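Fulora Early Learning Resource Center
Family and Classroom Guides

How to Clean and Sort Large Toy Building Bricks

This guide applies to the large plastic bricks made for young children. It is intended for classroom staff and for families who borrow brick sets from the Tumorari lending shelf. It does not apply to bricks with batteries, lights or wheels. Those items should be wiped by hand with a damp cloth.

What you will need

A dishpan or clean sink
Mild dish soap
A soft brush that fits between the studs
Two large towels
One storage bin for each color

Washing

1. Pull all bricks apart. Dirt collects where two bricks join, and joined bricks do not dry properly.
2. Fill the dishpan with warm water and add a small amount of soap. Do not use boiling water or a dishwasher.
3. Wash one color at a time. Brush the studs first, then turn each brick over and brush the inside.
4. Rinse under running water and shake out the hollow side.
5. Set the bricks on a towel with the open side down. Move them to the second towel after an hour and leave them overnight.

Sorting

Clear a smooth area of floor or a low table. Sort by color, then by size. Size is read by counting the studs along each side, so a brick with two rows of four is a 2x4. Shades of the same color may be kept together.

Place the largest bricks in the bin first and the smallest on top. Check each brick for cracks or sharp edges as it goes in, and discard any that are damaged.

A full classroom set holds 700 bricks. The half set holds 198. Borrowers returning a set to the Bragança Street desk should write the final count on the card inside the lid. Missing bricks do not result in a charge, but the count must be correct so that the set can be refilled before the next loan.

Sets in classroom use should be washed twice in each term, and after any illness in the group.

Guide 919. Revised 14 June 2018.

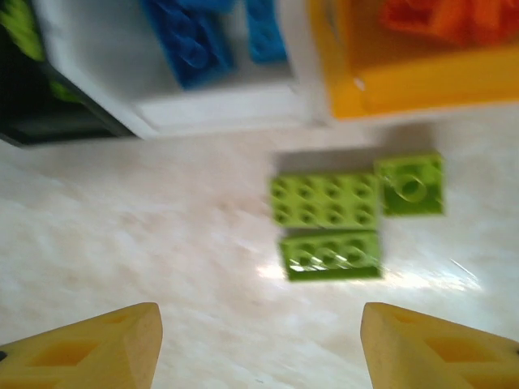 Green bricks in different sizes, including a 2x4 with its studs facing up.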